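Reading time: 12 minutes

Chapter 7
Soft Things, Slippery Things and the Second Term

I always start the second term by taking the wooden blocks away. If you have come straight from Chapter 6 you will be fond of your blocks by now, and so was my first class. They had spent weeks picking them up, stacking them and putting them back in the tray, and they were getting good at it (there was some showing off). Then I put a sock on the table. Same arm, same program, same students, and we got almost nowhere until the end of the session.

So what changed? A block has the same shape every time you look at it. You can measure it once, write the width at the top of your program and leave it there. A sock has no width, or it has a different one each time you drop it. It folds over itself and hides its own edges, and when you close the gripper on it you often get two layers when you wanted one. The next few chapters are really about living with that, and by the end of them your team should have a project ready to enter for the Ranjbar round in August, if your school takes part. If it doesn't, do the project anyway! I think it's the best bit of the course.

7.1 What your team will do

You will choose one everyday job that involves touching something soft, something bendy or something small, and you will teach your robot to do one part of it. One part, please. Each year I get a plan called something like "Getting ready for school", with a wash, a full set of clothes and a packed bag in it, and each year I send it back with a big circle round a single line. "Take hold of the zip" is a project. "Get dressed" is a career.

You will work in teams of three or four and keep a shared notebook. Those of you using the Pallix kit already have the log sheets in the lid. Everybody else can rule their own, with four columns: what we asked for, what the wrist camera saw, what the arm did, what we changed. Fill in the fourth column before the next try and not after it. I know you think you will remember.

You will also need to decide early on how many tries you can afford. My class of two years ago made 2,236 attempts over the whole project, and the year after that made 2,893, and I can tell you the second lot did not do better for it. They ran the same broken plan again and again because the arm was free. A team with 100 tries and a tidy notebook nearly always has more to say on presentation day. I set an upper limit of 500 now, per team, and I have had very few complaints.

7.2 Looking before you plan

Before anyone types a line, sit down with your partner and look at some grips. Look for where the robot touches the thing, and what it would need to know about the part it can't see. Try it for five minutes without talking, then compare notes.
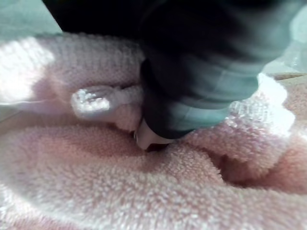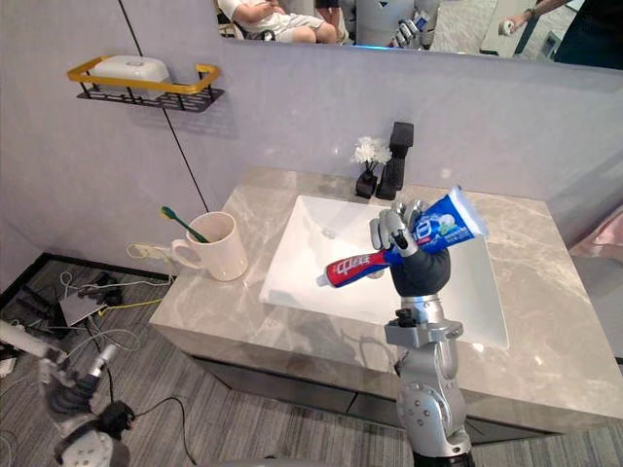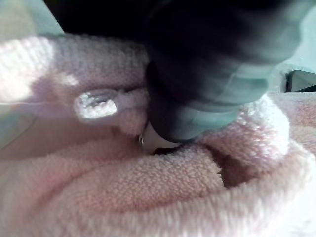
Choosing a contact point is the first real decision in your plan, and teams tend to skip it. They write "grip the zip" or "grip the tube" and leave the where to luck. With a soft thing, the where is most of the job. Look at the last picture and find the small white tag in the fold. A short pink cord runs from its right end and seems to go under the fingertip, and there's a thin metal ring just below the tip. If your target were the tag, you'd want to know whether you were about to close on the tag, the cord, the ring or a good pinch of pink fleece, and those are four different results that could all come out of the same line in your program. Write down which one you mean. Then write down how you would tell, from the camera alone, that you had got it.

The middle picture raises another question, which is what to do about holding two things at once. The fingers go round the blue tube, and the red, white and blue one sits lower, against the palm. Suppose your next step was to put just one of them down. Which would you let go of first, and what would the fingers have to do in the meantime? I've seen a team argue over that sort of thing for a whole lesson, with pens for tubes and their own hands for the gripper, and I let them carry on, as it was a better lesson than the one I'd planned.

7.3 Two cameras, two jobs

Most school set-ups have a camera near the wrist and another one higher up or further back. The wrist one gets you close to the fibres and loses the room. The high one gives you the basin, the mug and the whole reach of the arm, but the bit where finger meets thing may be tiny, or hidden behind the hand. Students often ask me which is best, and I'm afraid I always say "for what?"

A rule of thumb we use in the Olis club: plan the way there with the far camera, and plan the last hand's width with the near one. Put a line in your program where you swap over, and give that line a name. Ours is called HANDOVER. When a run fails, the first thing to ask is whether it failed before HANDOVER or after it, and you can save yourselves an afternoon that way.

Shiny patches will bother you too. Pale cloth in strong light can go almost white to a camera, and a program that looks for "pink" will decide the cloth has stopped. Move the lamp before you touch the code.

Try it now

1. Lay a towel on the table, rumple it, and mark one spot with a bit of thread. Ask your partner to point to the spot on a photo taken from the side.
2. Hold two pens in one hand. Put one down without dropping the other. Write out every finger movement, in order.
3. Write your one-line project. Swap it with another team and let them circle the part that's too big.
4. Copy out the four column headings and fill in one row for exercise 2, with your own hand as the arm.

Keep your answer to number 3. We come back to it in section 7.6, when we set the scoring, and some of you will want to change it by then - that's fine, but cross it out neatly so I can still read the old one.

Related chapters
Chapter 5: Wrist, Elbow, Shoulder
Chapter 6: Blocks and Trays
Chapter 8: How Hard Is a Gentle Squeeze?
Teacher notes: Planning for the Ranjbar round

Dorkance School Books | Contact us | Copyright Dorkance | Page updated 17 Feb 2020 | Back to top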